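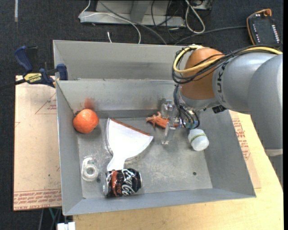
Hands on the Arm

By Shona Moncrieff

Most of the hours in a bin-picking project used to go into writing code. At Kpodo, a small automation shop that builds picking cells for parts distributors, most of them now go into moving an arm by hand.

The method is called learning from demonstration. An operator performs the task through the robot, the controller logs what the joints, the gripper and the sensors did, and a model is trained to produce similar motions from similar inputs. The idea is decades old. What has changed is the cost of recording, which has dropped far enough that a shop of Kpodo's size can collect its own data and throw a good part of it away.

The bin work is run by Ezequiel Maldonado, who spent nine years programming welding lines. His test load is a set of objects chosen because they behave badly. A ball rolls when touched off center. A crushed soda can offers a different shape from every side. Clear acrylic gives a depth camera very little to work with, and a flat item with a narrow handle can be picked up easily at one end and hardly at all at the other. A small plastic bottle on its side will turn under a finger that lands a little wide.

"If I teach it on cartons, it learns cartons," Maldonado said. "Our customers have one aisle of cartons and then everything else."

Two ways in

Kpodo records in two modes. In hand guiding, the arm is placed in a compliant state and the operator pushes it through the pick. The controller compensates for gravity, so the arm holds its own weight and the operator supplies only direction. Contact forces can be felt through the links, and people learn the method within an hour.

The drawback is the operator. A person standing at the arm puts shoulders and forearms into the camera images, and a policy trained on those images may come to depend on them. Hand guiding also blurs the force data, as the torque sensors in the joints read the operator's push together with whatever the gripper is touching. The shop deals with this by replaying each hand-guided path with the operator out of the cell and recording the images on the second pass. Replay works if the object has stayed where it was. With a ball, it often hasn't.

In remote mode the operator sits outside the cell with a handheld input device and watches the bin directly or on a monitor. Images are clean and the joint torques belong to the robot alone. The operator loses the sense of touch, and the first day's recordings show it: slow approaches, long pauses above the object, a second and third correction before the fingers close.

Boyang Bai, who writes the training code, would like fewer of those pauses. A model trained on hesitant demonstrations will hesitate too, and it has no way of telling a pause that mattered from one in which the operator was thinking. His preprocessing script trims any stretch where the tool moves less than a set distance and the gripper state does not change. He admits it cuts some useful material -- a short wait before closing on a rolling object, for instance -- and he has rewritten the threshold more often than any other line in the file.

What a demonstration contains

The first usable data set, finished in July, held 833 demonstrations. Each one begins with the gripper above the bin and ends with an object released outside it. Of those, 201 were hand guided and replayed, and the rest were recorded remotely.

Joint positions, commanded velocities and gripper opening are logged against a common clock. Clock alignment took longer to get right than the mechanical work did. A camera lag too small to notice on screen is enough to pair each image with an arm position from slightly later in the motion, and the trained policy then closes its fingers early.

Failed picks are kept, with a label. Sharon Kaijage, who trains the operators, argued for this against the habit of the shop, which was to delete a bad take and start over. Her view is that recovery has to be shown. An operator who drops an object and goes back for it has recorded a state the robot will certainly reach by itself.

Kaijage also shuffles the bin between takes, by hand and without a pattern. Operators left to do it themselves tend to put the easy object near the middle. She writes no script for the pick either. She asks only that each operator choose one approach to an object and stay with it for the session. When two people grasp the same handle from opposite sides, a simple model may average the two and send the fingers between them, where there is nothing to hold.

The walls

Sloped walls cause more trouble than any object. An item resting against one leaves little clearance for the outer finger, and a straight vertical approach can bring the gripper body into contact with the metal. Experienced operators tilt the wrist or drag the item toward the floor of the bin before closing. Both solutions appear in the recordings, and the drag is the one that Bai's model picked up first.

Ekua Kyei, an engineer at the distributor Kidcombe, is waiting on the results for a cell at the company's Liloldale warehouse. She has asked for a speed limit on the drag and for a log entry each time the arm exceeds its contact threshold. Maldonado has agreed to both. The limit sits in the controller, below the learned policy, and cannot be changed by it.

The next round of recording will be done entirely in remote mode, with a new input device that returns a coarse vibration on contact. Kaijage has scheduled her operators in short sessions, with a break before the third, when in her records the wrist corrections start to get sloppy.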